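Can a Robot Do My Chores Yet? Your Questions, My Best Answers

By Zerrin Baysal
Last updated January 20, 2024

I write a little newsletter called Kotetti about home machines, and the same questions land in my inbox over and over. So I put them all on one page. I'll add more when I get to them!

So can a robot do my housework or not?
Some of it. Floors, yes, if you pick up the socks first. Mowing, mostly. Anything that needs hands is still a "come back later" from me, and I say that as someone who really wants it.

But my dishwasher is a robot, isn't it?
I get this one a lot, and I kind of love it. It washes, sure. You still scrape, load, unload and put away, and those are the parts people complain about. The washing got solved ages ago – the carrying around didn't.

What about the videos where a robot folds a shirt?
I watch every one of them. Look for the little speed label in the corner, then look at how the shirt starts out. Flat on a clear table is a very different job from balled up at the bottom of a dryer with one sleeve inside out.

Have you seen one work in person?
Yes! Last October I went to the Nillholm open day and watched an arm called Orkari sort hand towels. It got through 20 of them while I drank my coffee, and then I timed a single pillowcase at 92 seconds. The pillowcase was a bit lumpy at the end. (So are mine.)

Are shops and factories further along?
Much further, as long as the parts are stiff and show up in the same spot. My cousin works at Duman, a small upholstery shop, and they have a machine that cuts foam and another that stacks boxes, 60 an hour. Putting a cover on a cushion is still done by people, all day long.

Why is cloth so hard?
A mug stays mug-shaped when you grab it. Cloth changes shape the second you touch it, and then it changes again when you lift it. Quilted stuff is its own headache, with all that puff and stitching.
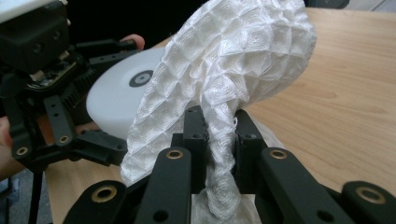 Pinch it low and the top flops over, pinch it high and the bottom swings around, and you and I fix that with our other hand without even thinking. A machine has to notice the flop, work out which part is the edge, and find a better place to hold. It's a lot to ask for one pillow cover.

How much would a chore robot cost me?
For the kind with arms, I can't give you a price I trust. For floors, I paid $370 for mine and I'd do it again.

Should I wait before buying a new washer or dryer?
No, get the washer. If a robot ever comes along to load it, I'd expect it to cope with whatever you've got.

Can I send you a question?
Please do! Reply to any issue of the newsletter and it comes straight to me. I'm slow in the summer.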